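July, workshop notebook, second bench

Started at 8:40 with coffee and the printouts from MacBrayne, who run the holiday lets up the hill and who will be the first people to live with this thing every day. I keep reminding myself to write down the people side as well as the numbers, so today gets a long entry and whoever reads it after me can skip to the bottom for the settings.

The overnight batch in the simulator finished. It was 869 runs of the bedroom turnover task, pick up what the guests left on the furniture and set it aside so the housekeeper can dust. I watched far too many of them over breakfast. Rory wants them sorted by type of failure before he touches the grasp planner again, which is fair, and I told him I'd have it done by tomorrow if the phone stays quiet.

Calum came over from MacBrayne yesterday afternoon and sat with us for a good two hours. He has been head of housekeeping there a long time, and he brought the checklist his team carries, laminated and very much written on. We had been treating the room turnover as one job. On his sheet it's a string of small decisions — is it rubbish, is it lost property, is it the owner's and meant to live there — and the cleaning more or less happens in between. Angus went rather quiet and then asked if he could photocopy it. (He has since filled the margins of his copy too.) 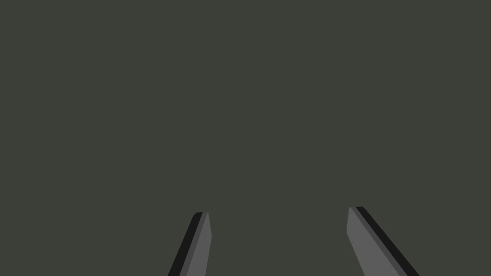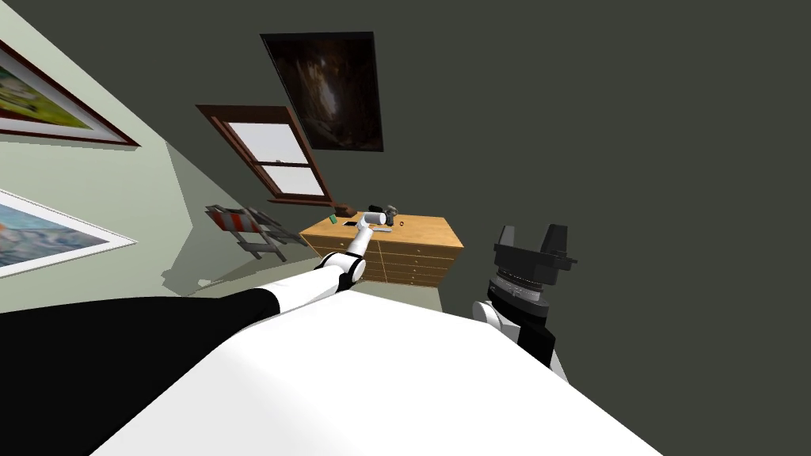 Lost property is where most of my worry sits at the moment. When a housekeeper finds something, she bags it, writes the room and time on the tag and rings the desk, and the guest often has it back before they've reached the ferry. With Menow doing the first pass, that call becomes an entry in Warden, and somebody has to be looking at Warden. Take the chest of drawers, with the white gripper over the small things on top and that flat dark item lying just in front of it. I read it as a phone. Calum would pick a phone up, turn it over and know within a second or two whether to run down to the car park with it. Our system files it as "flat, dark, movable" and goes on to the little green object at the other end. I don't want the desk to find out at four o'clock that a phone has been sitting in a tray since ten.

So I've proposed to Ruaridh that anything flat and phone-sized sends a message to the housekeeper on that floor straight away, with the room number, and the arm leaves it alone until she answers. He thinks 100 seconds is a reasonable wait before it moves on to the other furniture. I'd said 200, thinking of the stairs in the old wing, but we can start with his and see how the floor staff feel about it.

The other thing Calum raised, very kindly and not until he had his coat on, was hours. His people are paid by the room. If the robot does the clearing and they do the beds and bathrooms, does the rate drop? None of us could answer and I felt a bit ashamed that we hadn't asked it ourselves. Cameron Farquharson at Fostemico holds the contract, so I wrote to him before lunch and asked for the rate to stay put through the whole trial, and for the housekeepers to hear that from him in person. I also asked whether time spent answering Warden messages counts as paid work. To my mind it plainly does, and I said so, probably at greater length than he needed.

Rory, reading over my shoulder, pointed out that a housekeeper who can overrule the arm is doing more skilled work than before, and ought to have a title and some money for it. I've added that as a postscript — his wording, which was better than mine.

Settings for tonight: same bedroom, small items shuffled on the furniture, message rule on, reply simulated at random. First block is 100 runs so we can stop early if the waiting logic hangs. Angus to type up Calum's list as categories. I owe Calum his original back, and a proper lunch.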